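Speaker notes: Small items and the sorting bench
Flimum reuse afternoon, second talk, 20 minutes

Slide 1. Say good afternoon and check the back row can hear. Start straight in with the question: what do you do with the things at the bottom of the box? Clothes have a rail, books have a shelf. The small stuff goes in a drawer and stays there.

Slide 2. The figures from Unis. Last year we took in 1,321 mixed boxes. In about 70 per cent of them there was a layer of small items at the bottom. Pause here, people usually want to write that down.

Slide 3. What a mixed lot looks like. Leave this one up while you talk. Mention the sunglasses first, they're the easiest to rehome if the lenses are sound. Then the green toy block. Single blocks go in the toy tub at Kwofie until there are enough to bag up.
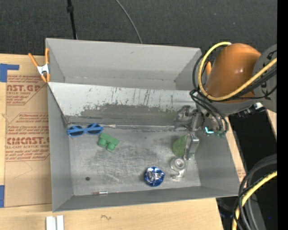
Slide 3: Mixed small items in a metal bin

Foil next. Ask for hands up: who scrunches it into a ball? Scrunched is right, loose scraps get lost in sorting. Food off first. Check your own council's list, they vary.

Slide 4. The 3 trays. Keep, pass on, scrap. Don't add a fourth for "not sure". We tried it at Griltuvus and by December it was the fullest tray on the bench. If you can't name a thing after a quick look, put it in scrap and move on.

Slide 5. The bench itself. Good light, a bin with high sides so nothing rolls off, and no more than 2 people to a bin. Empty it fully before the next box goes in. Skip the part on gloves if time is short, it's on the handout.

Slide 6. Questions. If asked about batteries, they never go in the bin with the rest. Point to the tub by the door. Handouts are on the side table, tea is at half past three.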